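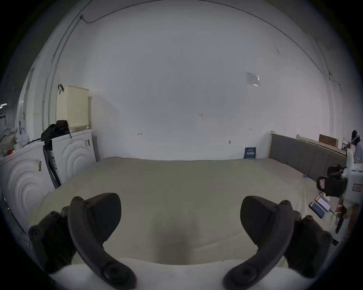

The big mattress in its off-white cover, with the gray headboard down at the far end.

I've been promising a bedroom post since October, and my sister has been very patient about it (thank you for the reminders, all of them!). So, the mattress. We slept on the old one for 20 years, and by the end it had a valley down the middle that you could have kept a canoe in.

Sheldon Girard, our neighbor from back when we lived on Feltham Street, talked me into going large, and I'm so glad he did. I put a plain, smooth cover on it and I keep walking past just to pat it. The headboard is gray upholstery with a light wooden frame, and I love how soft it looks against all that white wall. I paid $308 for it, after telling everyone my limit was $200, so there goes that.

There's still a cardboard box sitting on the light wood over to the right, and I do mean to get to it this weekend. After that come the pillows, and I've been going back and forth on those for days. Rust or dark green? My sister says green, and she's usually right about colors, so I'll probably order two and see how they look in the morning light.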